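Stop Buying Furniture You Can't Take Apart

By Hicham Lahlou

Last updated: 6 May 2024

14 comments | 146 shares

When I moved to Lendton I owned a bookcase that had cost me 146 dollars. It was glued at every joint. It did not fit through the door of the new apartment, and there was no way to make it smaller without a saw. I left it on the curb and it was gone by the next morning, though I doubt it went to anyone's living room.

I think that furniture held together with glue and staples should cost less than it does, and that furniture held together with screws and bolts should be easier to find. Most people don't look at how a thing is joined before they pay for it. They look at the color, the width and the price. I did the same for years.

A table with bolts in it can be tightened. A table with glue in it gets loose once and stays loose. You can squeeze more glue into the gap, and I have, but old glue does not hold new glue very well and the leg wobbles again by December.

The usual answer is price. A friend told me that nobody on a normal wage can afford the good stuff, and I understand that. I went to Gallex in the spring and wrote down what they had. A dining table with glued legs was 576 dollars. The one next to it, same size, with legs that bolt on, was 882. That is a real gap and I am not going to tell a family with two kids that it is small. But the cheaper table will be replaced, and the second cheap table will cost more than the first one did. After that you have spent well over 1,000 dollars and still have a table you can't move up a staircase.

Used furniture is the better way in. El Fassi, the secondhand store near the bus station, has chairs from old offices and schools, and nearly all of them are screwed together. They are ugly, some of them. The seats are scratched and the green paint is not for everyone. You can take one apart on the floor in a few minutes, sand it, paint it and put it back together. Try that with a chair that was stapled under the fabric.

I also have a complaint about the screws. Huketti sells a shelf I like, and it comes apart fine, but the screws have an odd head that only fits the small tool in the box. Lose the tool and you are stuck. I wrote to them and got a polite letter back offering to sell me another tool. A maker who uses screws should use ones that fit a key from any hardware store. 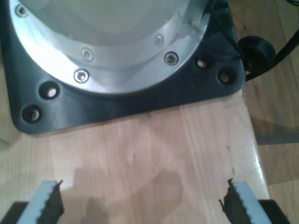 There is also the matter of instructions. Most of us throw them out once the thing is standing. Tape them to the back or the underside instead. I started doing this two moves ago and it has saved me a lot of guessing. A small bag with the spare screws can go in the same place.

Some people say that furniture with visible screws looks unfinished, like something from a workshop. I used to agree. Now I like to see where the parts meet, and a screw head doesn't bother me any more than a button on a shirt does. If it bothers you, there are caps for that, and they cost very little.

Stores could help by putting one line on the tag saying whether the piece comes apart and what tool it takes. They already print the weight and the country it was made in. Until they do, turn the chair over before you buy it. The staff at Gallex gave me a look when I did this - then one of them came over and turned over the next one for me.

Share this | 14 comments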